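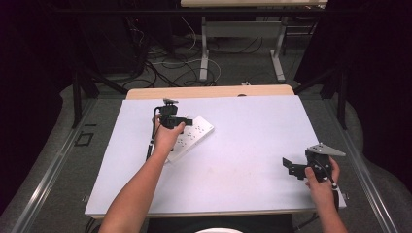

Hand-held grippers versus teleoperation for demonstrations: our result, and one question

akandpal wrote:

Hello everybody. I read this forum for a long time but this is my first thread, so please be patient with my English.

In our group we compare two ways of collecting demonstrations for two-handed tasks. In the first way the operator drives the robot arms from a leader station. In the second way the operator simply takes one gripper in each hand and does the task at a table, with a camera at the head. We train the same policy on both sets and test on the same robot.

The task in the picture is the power strip task. The strip lies diagonally on the white board, and the policy must take hold of it and bring it parallel to the long side of the board. It sounds easy. It is the task with which I have lost most of my spring.

The result until now: with 300 demonstrations from each method, the hand-held set gives 85 per cent success and the teleoperated set is clearly lower. I did not expect this. The hand-held data has no joint angles from the robot at all, only the pose of the gripper and the opening of the jaws, and I was sure we would pay for that.

My question is about the wrist. When people hold the gripper themselves they turn the wrist in ways our arm cannot follow. At the moment I throw away every demonstration where the inverse kinematics fails in any step. Is this what others do, or do you repair them?

Anju Kandpal

gedge_pilot wrote:

Welcome. Nice result, but I would be careful with the comparison. Was it equal number of demonstrations or equal time? A person with the grippers in their hands is much faster. If you match by hours then the hand-held side looks even better, but if you match by number you may be comparing smooth short motions with long hesitating ones. Then you are measuring hesitation and the interface has little to do with it.

akandpal wrote:

Equal number. You are right that the teleoperated ones are longer, I should have written this. I have cut the pauses at the beginning and the end but not in the middle. I will look whether cutting the middle pauses changes something.

tallow wrote:

On the wrist: please don't throw them all away. We did that at Camacho for the first months and lost nearly all the cases where the object lay at a difficult angle, because difficult angles are exactly where people twist. The policy was then very good at the easy angles. Our success rate looked lovely until somebody from outside put the object down.

What we do now is project the pose to the nearest one the arm can reach, and keep the demonstration if the error stays small near the moment of contact. Far from contact we allow a lot.

S. Rosales wrote:

I must disagree with tallow a little. Projection is fine for a stiff, simple object such as a block. With a power strip the contact is long, because the jaws come down over the body and then you push or turn it. If you project the pose during this time, the recorded picture shows one thing and the action says another. The policy learns that the jaws may be slightly beside the object and it does not matter. It does matter.

My preference is to train the operator. We mark the limits of the arm with a soft sound in the headphones when the wrist goes too far. After 14 practice runs most people stop going there by themselves. The data is then clean without any repair.

Soledad Rosales

tallow wrote:

And then your people move like robots, which takes away the advantage of the method :)

But I accept the point about long contact. Our objects were mostly cups and boxes.

S. Rosales wrote:

They move a little slower, yes. I have compared the two sets and the difference is smaller than I was afraid of. But I have only four operators, so I don't want to claim much.

gedge_pilot wrote:

Another thing, for Anju. Which starting angles do you use in the test? If you always lay the strip on the same diagonal, 85 per cent says very little. At Gedbridge we draw the start pose from a list before each trial and the person who sets the table does not know which policy comes next. It's boring work but it changed our numbers more than any change of the network.

akandpal wrote:

The angles come from a list also, but the person knows which policy runs. This person is me. I will change that.

I checked what tallow wrote about the thrown-away demonstrations and I am sorry to say it is true for us too. The rejected ones are mostly those where the strip points away from the operator on the right side. So my training set has a hole there, and most of the failures in the test are in the same region. I had thought it was a problem of the camera view, as the hand and forearm can hide one end of the strip.

mwhitlock_k wrote:

Can it be both? We see the same with long objects on the Skelley arms. If one end is hidden by the hand, the policy has to guess how long the object is from what is left. Our fix was to let the second gripper wait further out to the side until the first one has hold of the object. It's a rule for the operators, no change in the software. Costs nothing, worth trying before anything clever.

One more small thing: watch your cables. Ours pulled on the gripper at the far side of the table and gave a slow drift in the pose, only a few millimetres, but always in the same direction. We now fix the cable along the forearm with a soft band and leave plenty of slack at the elbow.

akandpal wrote:

With us the cable runs down along the forearm without a band. I never thought to check for drift. I will put both grippers on a fixed block at different places on the board and compare the poses.

pellow77 wrote:

Sorry for the basic question, I come from factory automation. Why so many demonstrations for turning one power strip? We would put a camera above, find the outline, and be finished by lunch.

gedge_pilot wrote:

For one strip on one board you are completely right, and I would do the same. The interest is in whether the same recipe works for the next object with no new code. Skurham has a set of 3,000 demonstrations over many household objects, and there the outline approach gets painful quickly – soft things, shiny things, things with a cord attached.

pellow77 wrote:

Fair enough. I would still like to see the outline method in the table as a baseline. People in this field often leave out the dull solution.

S. Rosales wrote:

I agree with pellow77 on this. Anju, please include it. The reviewers will ask anyway.

akandpal wrote:

I will include it. My plan now: a blind test, a check of the cables, and three versions of the hand-held set (rejected, projected far from contact only, and new recordings with the sound that Soledad describes). The new recordings need some weeks, so I don't expect the full table before June.

Soledad, may I ask how loud is the sound, and does it start before the limit or at the limit?

S. Rosales wrote:

Before the limit, and it grows. If it begins at the limit people are startled and jerk the hand, and you can see it in the data. I will send you the settings by private message tonight.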